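Loader bucket creeps down overnight – pump or cylinder?

Asked by Mogens Mikkelsen

Hi all, I have an older Farklow loader and by morning the bucket has always sunk to the ground. It lifts fine, even with a full load. No drips that I can find. Do I need a new pump? I'd love to avoid that if I can!

Ingvar Holst
Sounds like piston seals, or else the control valve leaking inside. Your pump isn't doing anything once the engine is off, so leave it be – and please prop those arms before you crawl under there.

Villads Vigfúsdóttir
Mine did this at 1000 hours. New oil fixed it I think?

Eetu Koivisto
Ingvar is right, bless him. Lower everything, let the pressure off, then cap the lift lines at the cylinders and see if it still sinks with the arms up on loose stands, 2 inches below.

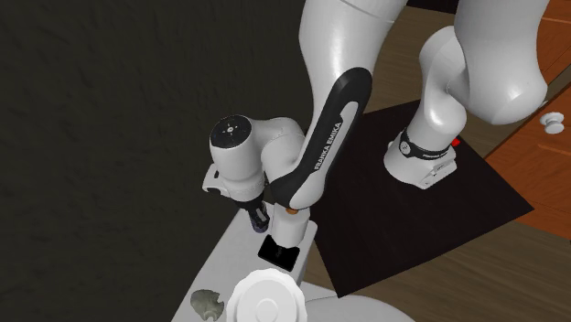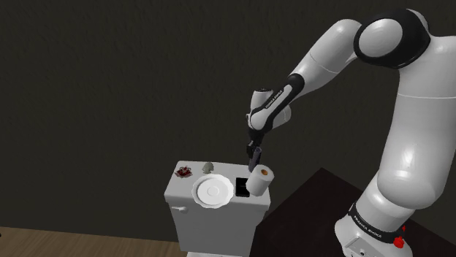
Images: computer renderings, Eetu Koivisto

If it does, reseal the cylinders.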